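Adley Tables Go on Sale With a Plain Finish and No Promises About Stains
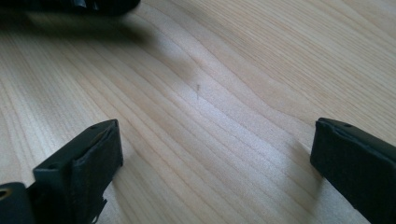 LINLOW – Furniture maker Adley will begin selling its Jadine table in May, and the company would like buyers to lower their expectations a little first.

The Jadine is a pale wood table with a low-sheen finish. It will not resist everything. It will mark if a hot pan is left on it, and a glass of red wine left overnight will probably leave a ring. Adley says so on the tag, in the same size type as the price.

"I have read a lot of furniture labels and I don't believe most of them," said Larasati Saragih, who runs the Adley workshop. "Lifetime finish. Whose lifetime? We put a finish on wood, people eat off it, and after a while it needs doing again."

The workshop tried 17 finishes before choosing one. Several were sold to Adley as stain-proof. Saragih's staff left coffee, mustard and beet juice on sample boards and wiped them down the next morning. None of the 17 came through clean, including the one the company picked. It was chosen for being easy to sand back and recoat at home, a job that takes an afternoon plus drying time.

Adley is also leaving out the usual language about every table being one of a kind. Grain differs from board to board, as it does in any wooden table at any price. Tops with wavy grain cost the same as tops with straight grain, and customers who care which they get can come to the showroom and pick one. Orders placed by phone will be filled from whatever is next in the stack.

The first run is 200 tables. The company does not call this a limited edition. If they sell, it will make more.

Ikhsan Wattimena, who handles sales for Adley, said he had argued for a warmer launch and lost. "I wanted the word 'heirloom' in there somewhere," he said. "Larasati asked me how I knew. I didn't have a good answer – I still think it would have sold tables."

Adley makes no claim that the Jadine is better for the planet than other tables. The company is asking its lumber supplier for paperwork it can show to customers and will publish it when it has it. Until then the tag says nothing on the subject.

Each table comes with 2 sheets of fine sandpaper, a small can of the finish and a page of instructions. Legs are attached by the buyer. Delivery is free within 100 miles of Linlow and is charged by distance beyond that.

The Jadine can be seen at the Adley showroom on Aksoy Street, Linlow. Visitors are welcome to bring their own mustard.

Press contact: Ikhsan Wattimena, Adley, Linlow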